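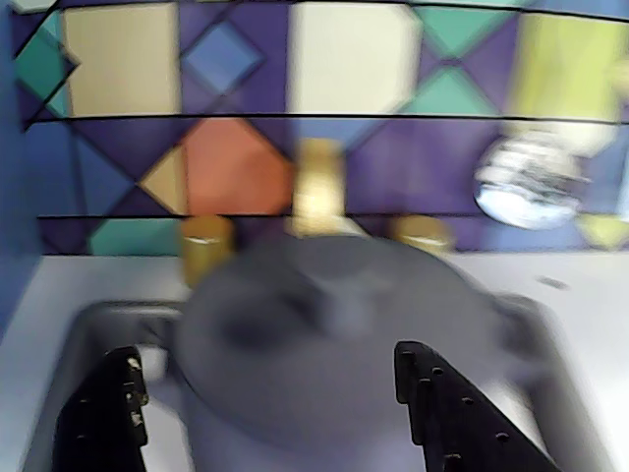 Perception and control engineer, small team, messy desk

Hi! I'm Iker Barrios, I look after the software at Grundo, and I'm looking for one more person to write it with me. There are 5 of us in software right now and the to-do list is growing faster than we are.

We build the part of a pick-and-place system that decides where the fingers go. The perception side is called Pelari. It takes wrist camera images and works out what's in reach and how it's lying. The planner is called Okow, and it turns that into a motion the arm can follow without knocking over everything else on the table. Both are mostly C++ with a big pile of Python around them (some of the Python is lovely, some of it I wrote at night).

What I need help with most is the last few inches of the approach. Our pose estimates are fine while the arm is far away and slow. Then it speeds up, the images smear sideways, the estimate jumps, and the controller politely follows the jump. We have 544 logged approaches where this goes wrong in one way or another, and your first job would be to go through them with me and figure out which ones are blur, which are bad timestamps, and which are plain bugs. I have my suspicions about the timestamps.

After that it gets more open. I'd like us to carry uncertainty from Pelari into Okow properly, so the planner can slow down when it should. I'd also like a replay tool that doesn't need 10 terminal windows - if you enjoy building tools for other people, please say so, I will be thrilled.

You'd probably like it here if you've shipped C++ that runs in a loop with a deadline, you're comfortable with camera calibration and basic filtering, and you don't mind walking over to the arm to see what your code just did. A degree is fine, no degree is fine too. Experience with learned models is handy but you won't be training them all day. If you've only ever worked in simulation, write to me anyway and tell me what you'd want to try first on hardware.

The practical stuff: full time, in our workshop in Memon, with two days a week from home once you've settled in. We start at 10 in the morning, later than most places, and we don't do evening calls. You get your own arm to break. Nights and weekends are yours. I'd love someone to start in July, but I can wait for the right person.

To apply, send me a page about something you debugged that moved, plus a resume or a link to code. No cover letter, please! I read everything myself and you'll hear back either way. Then we have a chat, and after that a paid half day here looking at real logs together. Bring questions, and lunch is on us.

Iker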